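Menon Fits Cooling Controls at Plollville Bus Station, Holds Off on Savings Claims

PLOLLVILLE – Menon has finished fitting new balancing valves in the chilled water system at Plollville's main bus station, in time for the extra riders expected when the county fair opens. The company is not announcing a savings figure today. It has seen too many of them printed before the first warm afternoon.

The station has been too cold at the ticket windows and too hot at the far gates for as long as most drivers can remember. Two earlier projects were supposed to fix that. Both came with promises, and both left the far gates hot.

"I've read those old reports, and every one of them says the building is balanced," said Tyson Sandhu, project manager at Menon. "Go stand at Gate 4 at three in the afternoon and tell me it's balanced. The pumps were running flat out and most of the water was taking the short way home."

Work took place at night over several weeks. Crews replaced 35 manual valves with pressure independent ones supplied by Markby, flushed the risers, and cleared strainers that appear on the maintenance log as cleaned every spring.
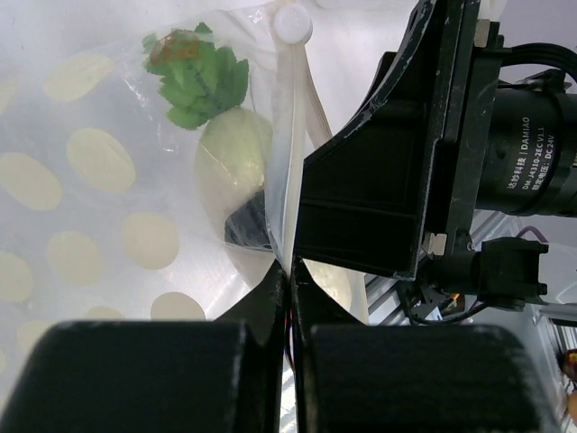
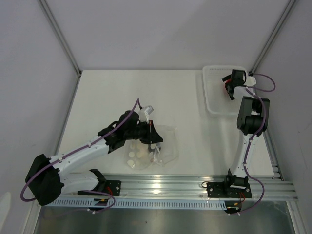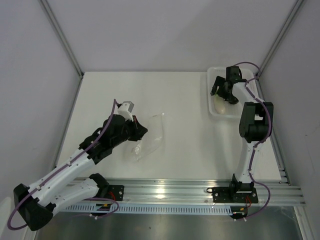
Menon turned down a larger package that would have added 500 sensors and a subscription dashboard called Anik. The sales material for Anik says it "learns the building." Menon asked which buildings it had learned so far and what their power bills looked like afterward, and did not get an answer it could use.

"Maybe it works," Sandhu said. "I'd like to see it work somewhere else first. A valve that holds its flow is a dull thing to buy, but I can put a gauge on it."

Flow readings taken after the new valves went in were close to design at every fan coil tested. Those readings were made at night with the doors shut and hardly any people inside. Menon does not regard them as proof of comfort on a crowded day, and has asked the station not to quote them that way.

Pump power and room temperatures will be logged through the summer and compared with last year's records, which have gaps. The results will be released in December, including any that are disappointing. The old valves have been kept in storage until then.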